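Search this site Go

The packet machine and the rest of us

I've been packing course packets at Tollberg for six years, and this fall they're handing a chunk of the job to a robot. 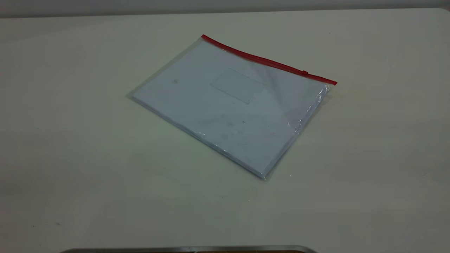 My first thought was good riddance, because my wrists are shot. Paper goes in the pouch, zipper gets pulled, next. We do 1,090 on a busy day! But Eldana Worku and I do most of our talking over that table (her kids, my terrible car), and I don't know where the talking goes when one of us is watching a screen instead.

Management says no layoffs before November. Okay - and after? Robel, our lead, got 80 minutes of training on the thing and the rest of us got a handout. I'm not against it. I'd just like the people with sore hands to have a say in which parts it takes. Give it the zippers all day long. Leave me the checking, where I catch the upside-down pages and get to feel smart.

3 comments

Keyvan Mirzaei: Same at our place. They moved me to checking and I like it, but it's lonely.

eyerusalem_t: Ask for the November plan in writing!!

Robel G.: It was 70 minutes. There was a break.

We use cookies to improve your visit. Accept Manage settings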